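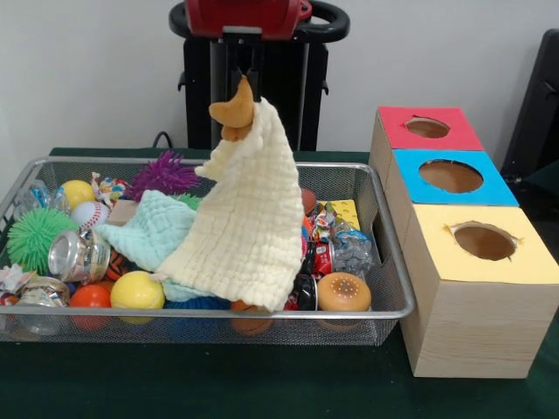
Photo: Roltthorpe workroom, wire basket on the green table

8/11/21

Toy basket day! I have been putting this off since March and I'm so glad I finally got to it, even if my back is complaining tonight. I love that wire basket. It swallows everything. Baseball, the little orange basketball, spiky balls in green and purple, a glass jar (why do we keep a glass jar in with the toys, that goes back to the kitchen tomorrow), a clear plastic bottle, even a candy wrapper. I think I'd stopped seeing the basket as a bunch of separate things. It was just The Basket.

The muslins are the part I'm happiest about. The mint one was crumpled up right across the middle of everything and the cream one was on top of it, with the small orange plush caught up in the corner. I adore that cream cloth. It has that crinkly, almost quilted feel that gets better every year, and I want three more exactly like it. Flaseo used to carry them and I really should look again before winter. Brendetti has some too but the colors are so loud.

New system, starting now: cloths get folded and go in the Royer drawer under the window, balls stay in the basket, soft toys get their own bin. Anything breakable lives on the high shelf. I wrote it on a card and taped it inside the closet door where I'll have to look at it.

Also found out the bin I want is $218 with the lid, which, no. I could do the whole closet for 600 if I built the shelves myself, and I'm sort of tempted! The paint is still good from the hall and there's plenty of lumber in the garage. Measured the back wall twice after supper and the long shelf can be 3 feet if I leave the hooks alone.

The spiky balls are ridiculously nice to squeeze, by the way. I sat on the floor with the purple one for a good part of the afternoon thinking about shelves. Need screws, sandpaper, a washable marker for labels. Muslins in the wash on gentle, no softener.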